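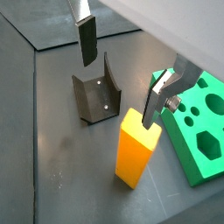 The bus to Statby left at six in the morning and Zdenka Hodžić was the only one on it until the quarry stop, where Bogdan Malinowski got on with his lunch in a bread bag. He sat across the aisle from her. They had not spoken since the hearing.

"You're going about the house," he said.

"I'm going to sign."

He nodded and looked out at the fields. It was March and the ditches were full. The house had been her aunt's, and before that it had belonged to Bogdan's father, who lost it over a debt of 484 crowns. Both families told the story, and in both versions the other side had cheated.

"Kelmendi says you're selling to the Vekell people," Bogdan said.

"Kastriot Kelmendi says a lot of things."

"Are you?"

She had the papers in her bag. There were two copies, and she had read them both as if they might be different. Vekell wanted the land for a road. They would take down the house and the pear tree and leave the well, because the well was on the neighbor's side.

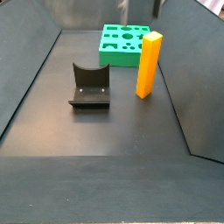
Her aunt had kept the back room for children, though she had none. Bogdan had played there one winter when his mother was sick. Zdenka had cleared it out herself in the fall, and most of it went to the school. The last things sat in the bottom of a dark gray bin - a green foam block with shapes cut out of it, a tall yellow block standing on its end. She had carried the bin as far as the porch and then put it back.

"I had a key," Bogdan said. "Your aunt gave it to me. I never used it."

"Do you still have it?"

"Somewhere."

The bus stopped at the bridge and waited for the light. Zdenka took out the envelope, looked at the flap, and put it away again. The office opened at eight and she would be there with 20 minutes to spare.

"Mirsad Stoyanova makes coffee at the station now," she said. "It isn't good."

"I've got until nine," Bogdan said, and moved his lunch off the seat.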